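4.2 Checking a start state before it counts

The rules in Section 4.1 cover what goes into a task file. In this section we turn to the part we enjoyed working on most, the start state, meaning the arrangement of gripper and object at the moment an episode begins. It sounds like a small thing. In our experience it is where most disagreements between two labs come from, and it is a wonderful place to apply a few shared rules, as the checks are cheap and the payoff shows up right away.

We wrote the rules while merging two simulated grasping suites, Prusby and Zesach. Both use a parallel gripper and single objects on a plain surface, and both were built with care. Even so, a policy trained in one could score very differently in the other on what was supposed to be the same task. When we traced the gap, a large share of it came down to starts. Prusby allowed an episode to begin with a finger already touching the object. Zesach did not, but it did allow objects to be dropped in from a small height, so that some of them were still settling when the first action arrived. Neither choice is wrong. The trouble is that neither was written down, and readers of a results table had no way to know which one they were looking at.

Our rule is short. At step zero the fingers are open, no part of the gripper is in contact with the object, and the object has come to rest in the physics log. The wrist view at step zero is saved with the episode, at the same resolution the policy receives. Figure 3 gives a start view of the kind we ask for, with the single pink object clear of both fingers.
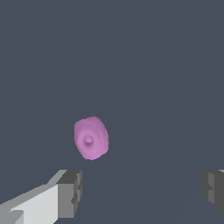
Figure 3. View from a simulated grasping task. The gripper is open and neither finger touches the object. The right finger is only partly inside the view.

4.3 What the view can and cannot settle

We were pleased by how much a reviewer can get from one saved view. Whether the fingers are open, whether there is a gap between each finger and the object, whether anything else has strayed into the workspace: all of these can be judged in a couple of seconds. In Figure 3 the object sits closer to the left finger than to the right in the view, and a reviewer would note that too. We do not ask for centered starts. An off-center start is a perfectly good test of a policy, and we would be sorry to see a standard that removed them. We ask only that the range of offsets be stated in the task file, so that a reader can tell whether it was part of the design.

There are limits. A plain dark background with no clear cast shadow gives very little sense of height, and Figure 3 is a good case. The rounded pink shape reads well against the gray, with its small raised nub easy to pick out, but the view alone will not tell you how far the object is from the surface or from the plane of the fingers. For this reason the view never replaces the log. The contact list, the object pose and the finger opening are stored beside it, and when view and log disagree the episode is set aside until a person has looked at both.

Three further rules follow from this.

First, the object should be distinguishable from the surface by color or brightness in the view the policy receives. A larger render made for a paper does not count. Jagged outlines are fine at this size, and we would much prefer to see them in print than have them smoothed away, as they show the reader what the policy had to work with.

Second, at least part of each finger must be visible at step zero. We argued over this one for some time! An early draft called for both fingers to be fully in view, and it threw out far too many useful camera placements. Partial visibility turned out to be enough for our reviewers to confirm an open gripper, provided the finger opening is also in the log.

Third, plain backgrounds are allowed and must be named as such. They are great for finding faults in a grasping pipeline, and we use them all the time. A score earned on a plain background should still be reported separately from one earned on a textured or cluttered background – a single blended number hides exactly the difference a reader wants to see.

4.4 Trying the rules out

We applied the checks to roughly 4,000 start states drawn from the two suites. The automatic part runs in Nosix, our small open checker, which reads the log, flags contact or motion at step zero, and writes a one-line result for each episode. Flagged episodes, along with a random share of the clean ones, then went to 2 reviewers working apart from each other. Each had the saved view and the log, and neither could see the policy's score.

The reviewers agreed on nearly all cases. Most of the remaining ones involved a narrow gap, where a finger and the object overlapped in the view without touching in the log. We have since added a line to the review sheet that tells the reader to treat overlap as a question and to go to the log for the answer. Our first version had 6 items on that sheet, several of them saying much the same thing, and trimming it made the work noticeably more pleasant.

Changing an existing suite to meet the rules took less effort than we had feared. Prusby needed a rejection test in its sampler, and Zesach needed a short settling period before the first action. Paul, the training code we use with both, needed no change at all beyond saving the first view.

We would love to see other groups try the rules on suites quite unlike ours, above all those with soft objects, where "at rest" is harder to define and our present motion threshold is probably too strict.

Last updated: February
Contact the authors | Copyright the authors | Back to top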